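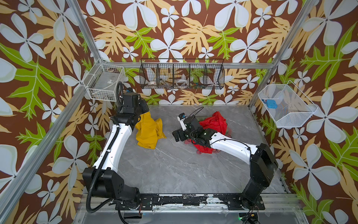 Washing, drying and storing household cloths

Most homes get through more cloths than they think, and most of the trouble with them comes from the same few causes: too much detergent, not enough drying, and one cloth doing every job. The tips on this page cover cotton and microfibre cloths, tea towels and dusters. They don't cover floor mops, which have their own page.

Sort before you wash

Keep kitchen cloths apart from bathroom ones, and keep both away from anything that has touched polish, oil or paint stripper. Cloths used with linseed oil or solvents should never go in the machine or the tumble dryer. Spread them flat outdoors, away from anything that burns, until they are stiff and dry, then follow your council's advice on getting rid of them. A heap of oily rags in a bucket can heat up by itself and catch fire.

Microfibre should be washed without cotton. Cotton sheds lint, and microfibre holds on to it. If you have only a few microfibre cloths, wash them by hand in warm water with a drop of washing-up liquid. 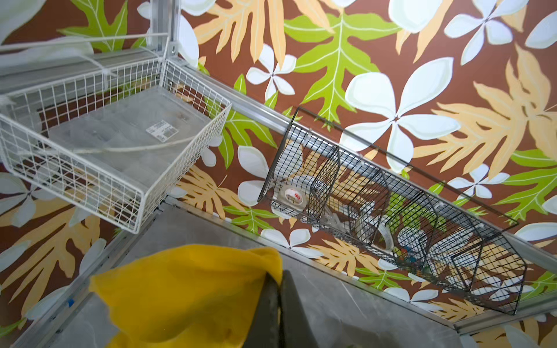 Can I use fabric softener on cloths?
It is best left out. Softener coats the fibres, and a coated cloth pushes water about instead of soaking it up. The same goes for dryer sheets.

Temperatures

White cotton dishcloths and tea towels can be washed at 60. Old linen tea towels will usually stand it too, though the colours fade a little each time. Check the label on microfibre, as many makes ask for 40 and some will take more. Boiling a cotton cloth in a pan still works well for one that has gone sour. Use an old pan, cover the cloth with water, add a spoonful of washing soda and simmer for 11 minutes. Don't do this in an aluminium pan, as the soda attacks the metal.

Frøydis Björklund wrote in to say she soaks hers overnight in cold water first and gets tea stains out that way. We tried it on two badly marked tea towels. One came up clean and the other was better than before.

Drying

A cloth left screwed up by the tap is still damp hours later, and that is where the smell comes from. Rinse it, wring it hard and hang it by one edge so that air reaches both sides. A rail is better than a hook - a hook bunches the cloth in the middle and the folds stay wet. In December, when nothing dries in an unheated kitchen, change the cloth every day and put the used ones on an airer with space between them.

Don't put damp cloths in a closed laundry bin. If wash day is some way off, dry them first.

Storing small things

Clean cloths can go in a drawer, folded in thirds and stood on edge so you can see each one. The odds and ends that go with them are harder to keep tidy. Open wire baskets suit these because dust falls through and you can see what you have. Hang them where you can reach without stretching, and keep each section for one sort of thing.
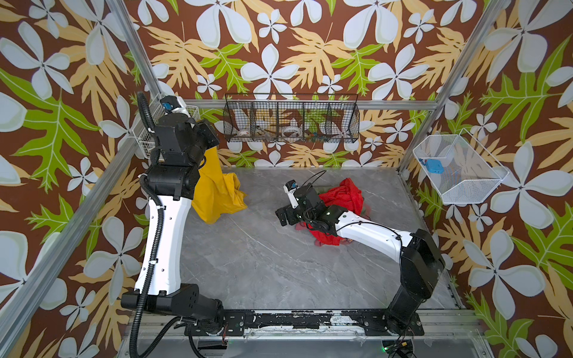
A divided wire basket, with a roll of tape in a section of its own.

Line a basket with a piece of card if small items slip through the mesh. Anything heavy, such as a full bottle of cleaner, belongs on a shelf or in a cupboard with a catch if there are children about.

Wiping down marble and stone-effect tops

Find out what you have before you clean it. Real marble is marked by vinegar, lemon juice and most limescale removers, and the dull patch they leave can't be wiped away. Use warm water with a little pH-neutral cleaner, then a second cloth with plain water, then a dry one. Printed or laminated tops will take ordinary washing-up liquid, but go easy on the water near joins and trim.

Work from the back towards you. Crumbs collect along the rear edge, so run a dry, soft brush along it before you start. Scouring pads leave fine scratches on both kinds of surface, and these show up badly in low light. 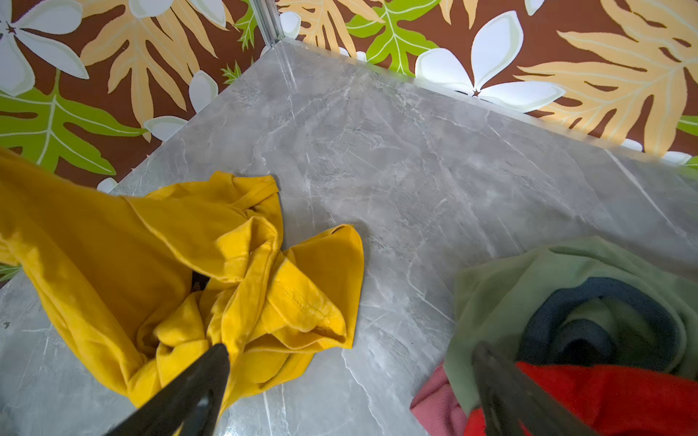

Grey marble pattern with pale veins, and metal trim along the back edge.

When to throw a cloth away

Cotton that has gone thin can be cut up for shoe polish or bicycle chains. Microfibre is finished when it slides over a spill without picking it up, even after a hot rinse. Yasaman Azimi asks whether old dusters can go in a textile bank. Some take rags and some don't, so read the notice on the bank first, and only put them in clean and dry.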